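Search posts Search

Till Ruppert
2023-01-07

OK, Saturday thread, because three people have asked me this week if a robot can do their chores yet. Short answer: some of them, slowly, if you're nice to it.

I spend my working days at Drudar trying to get arms to tidy up after people. My house is still a mess, so take that how you like.

Floors are the easy one. A floor is flat and it stays put – you can bump into the edges all day and still get it clean. My robot vacuum has been stuck under the same armchair 158 times (yes, the app keeps score!) and I still love it.

Laundry, no. A towel on a good day, maybe. A fitted sheet, please don't ask. I can't fold one either.

Shop floors are further along. Eliseo Bañuelos runs parts bins over at Tedport and his line moved 3,069 brackets last shift, with 423 of them handed back to a person to sort out. He was thrilled. I was jealous!

But his brackets are all the same bracket. My kitchen has one of everything.

So the chore I keep coming back to is wiping down and clearing a table. Sounds like the dullest job in the house, right? You pick up the big stuff, then you deal with the little stuff, and the little stuff is where it all gets weird.
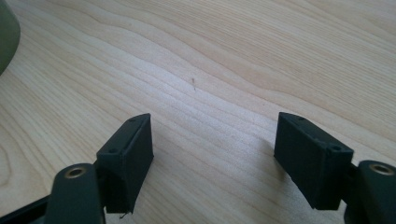

Is a dark speck on pale wood a crumb, a splinter or just part of the grain? You'd run a fingertip over it and know. Two flat pads don't get you very far with that, and a camera has to guess.

And pinching a crumb is silly anyway, you want a cloth. Then you need to hold the cloth, and press evenly, and not sweep everything onto the rug. I've got 219 tries at that written up and I'd show my mother maybe four.

Would I buy one for home this year? Nope. Would I put one in Eliseo's shop? Tomorrow.

Next up is dishes – send me your worst pan.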